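Staliten Reviews

README, last touched 21/04/2019 by Vaughn Ostrowski

What it is

Book reviews from the Staliten newsletter, typed up and put into one file so people can search them. Fiction mostly. A bit of poetry, a few memoirs that got in because the reviewer called them novels. 1,438 reviews in total.

Whats in the folder

reviews.csv - one row per review
books.csv - one row per book, 1,000 rows, so yes plenty of books have more than one review
notes.txt - my scribbles, read before you complain

Columns in reviews.csv

id, book_id, reviewer, issue, text, verdict. Verdict is blank unless the reviewer came out and said it. I did not guess. 446 are blank.

Spoilers

Lots. The older reviewers give away endings in the first paragraph and see nothing wrong with it. There's a spoiler column in books.csv but I only got as far as the letter K.

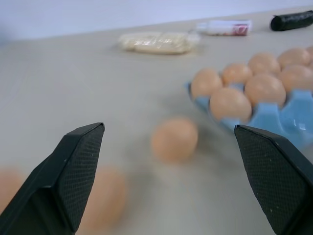
Known problems

- Kamirach is in twice, once as a novel and once as the story collection with the same title. Different books. Don't merge them.
- D'Amico breaks on import if your program treats the apostrophe as a quote mark. Mine did. Use the tab version.
- Reviews of the Ustska trilogy often don't say which volume. Where the reviewer mentions the flooded school it's volume two, otherwise I put 0.
- 55 reviews have no name on them. Left as "unsigned". If you know who wrote one, tell me the id and how you know.
- Italics all gone. Titles inside the text are just plain words now, which makes some sentences read very oddly.
- Spelling left as printed, including the authors' names when the newsletter got them wrong. Correct names are in books.csv.

Using it

Fine for reading, teaching, counting words, whatever. Please credit the reviewer and the issue number. Don't reprint a whole review without asking, most of them were written for nothing and people would like to be asked.

To do

Finish the spoiler column. Check the March issue, two pages were stuck togther when I typed it and I think a review of a ghost story is missing its ending. Add translators, should of done that at the start.

Corrections to me, Vaughn, with the id in the subject line.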